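十一月我去了埃斯特盖特（Estgate）的占星开放日。我学习占星有七年，中文是我后来学的语言，所以有些术语我写得可能不太标准，请读者原谅。

开放日在一座旧的会议楼里举行，主办的是奥里克斯（Orix）占星学会。我早上九点多到，门口已经排了队。入场要先在一张表上写自己的出生时间和出生地点，不愿意写也可以，他们会给你一张没有名字的绿色卡片。我写了，可是我的出生时间只准确到一刻钟，接待的人看了以后，建议我下午去听生时校正的那一场。

上午的主题是世运占星，就是用星盘看国家和城市的事情。第一场讲的是城市的“建城盘”。主讲人说，埃斯特盖特有两个可以用的时间：一个是1342年得到集市权的时候，另一个是1562年城墙完工的时候。两张盘的上升星座不一样，前者是巨蟹，后者是天秤。学会里的人为这个问题争论很久了，到现在没有统一的意见。主讲人自己喜欢第一张，他的理由是土星行运经过这张盘的天顶时，城里有过两次大的水灾。坐在我后面的一位女士马上问，用第二张盘能不能也找到这样的对应。他想了一下，说能找到一次。我觉得这个回答很诚恳。

我个人对建城盘一直有一点怀疑。古代的文件常常只写日子，不写钟点，没有钟点就没有宫位，后面的推论就不太稳。但是他们的做法比我想的仔细：没有钟点的盘，他们只看行星之间的相位，不谈宫位。这一点我记在本子上了，回家以后也要这样做。 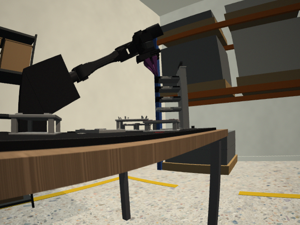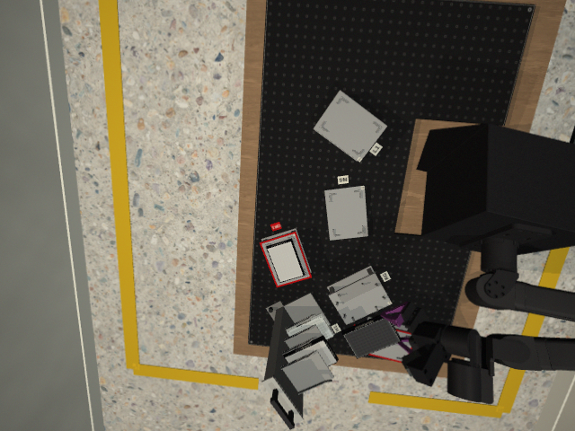 中午我在楼下的小食堂吃饭，土豆汤，面包，还有一种很甜的茶。旁边就是书摊，一共139种书，目录是打印好的，可以拿走。弗拉古（Fragkou）出版社的桌子最大，主要是古典占星的译本，有几本我找了很久。价格不便宜，我只买了一本讲日月食的，另外买了一本旧的星历表，封面有点破，里面很干净。卖书的人提醒我，旧星历表要先看清楚是按正午算的还是按零点算的。我从前就在这里犯过错，把月亮的位置弄差了六度多，还给朋友讲了半个小时。

下午第一场是卡莱蒂（Calletti）软件的演示。这个软件可以把一百年里土星和木星的会合都列出来，同时放在几张国家盘上比较。功能很多，速度也快，不过菜单的翻译不好，“逆行”写成了“倒退”，“入境盘”写成了“进口图”，大家笑了一阵。我问他们夏令时的资料从哪里来，回答不太清楚，只说每年更新一次。对做世运盘的人，这个问题很重要，差一个小时，上升点可能就换了星座。我打算先用试用版，拿几张我熟悉的盘核对一下再决定。

生时校正那一场人最多，椅子不够，我站着听。讲的方法是先列出自己生活里的大事，比如搬家、结婚、亲人去世，然后看太阳弧到了哪里。主讲人一再说，事情要先写好，再去看盘，次序不能反过来，不然人会只挑合适的事情。练习的时候我写了五件事，其中三件支持比较早的那个时间，两件看不出来。所以我的上升点可能还在狮子座的最后两度，跟我以前用的盘差别不大。

最后有一个圆桌讨论，题目是明年的春分盘。四位讲者用了四个不同的首都，说法也各不相同，有的看重火星在第七宫，有的认为先要看月亮跟谁形成相位。我本来希望听到他们怎样决定一张春分盘管多长时间，是一年还是一季，可是时间不够，主持人请大家写信去问。

给想去的人几个实际的消息。门票包括上午和下午，软件演示不另外收费，个人咨询要单独预约，我去的时候已经满了。会议楼离火车站走路二十分钟左右，路上有一段上坡。讲义只有纸的，每人一份，第二场的讲义印得少，要早一点去拿。下一次开放日据说在春天，节目还没有公布。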